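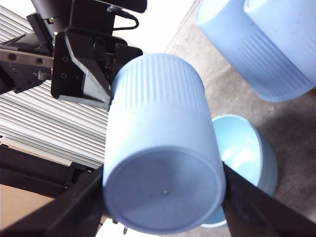
**Figure 6.** Light blue plastic cup, inverted, base towards the viewer. Note raised lip around the recessed disk, and small central dimple.

### 4.2 Cup form and stacking faults

Cups were the bulk of the tableware in the Haslam canteen set – 3,026 pieces logged at the start of January, 2,791 left once cracked, chewed and badly warped ones were taken out. All remaining counts in this section use the second figure. Plates and bowls are dealt with in 4.3.

The type in Figure 6 is a tall cup with a slight taper. Smooth wall near the base, fine vertical ribs further along towards the rim. Matt finish. The dimple in the middle of the base is likely an injection point and we use it as a quick marker for type when sorting, as it can be felt with a thumb when the cups are upside down in the tray. Colour was not used for sorting. Canteen staff had mixed colours freely for years and it told us nothing about age or supplier.

Stacking faults were scored by hand. A fault = any cup that would not lift free of the one beneath with a single straight pull. 317 faults in total. Most of them sat in the lower part of tall stacks, fewer in the short stacks kept by the water jugs. We had expected the ribbed cups to do worse than the plain-walled Litura type, on the grounds that grit lodges between ribs. They did not. The plain type jammed more often, and when it jammed it jammed hard – two smooth walls with a film of water between them seem to be the worst case.

Storage direction matters as well. Haslam store cups rim down, straight from the dishwasher, which leaves the recessed base facing up. Water pools in the recess, held by the lip, and gets tipped into the next cup when the stack is made. At the Jendska site cups go rim up in open baskets and the recess stays dry, but dust collects inside and they get a second rinse before lunch. Neither site thought its own way was a problem. Drying times for both are given in Table 3.

Wear was scored seperately from faults. Scale from clean to heavily scuffed, judged at the rim, the wall and the lip of the base. Lip wear was the most useful of the three: it is the part that takes the knocks on the counter, and scorers agreed on it more readily than on wall scratches, which are hard to see on a ribbed surface in poor light. Rim wear was dropped from the final model – to many missing values at Jendska.

The Mesutis cups arrived after scoring had closed and are left out here.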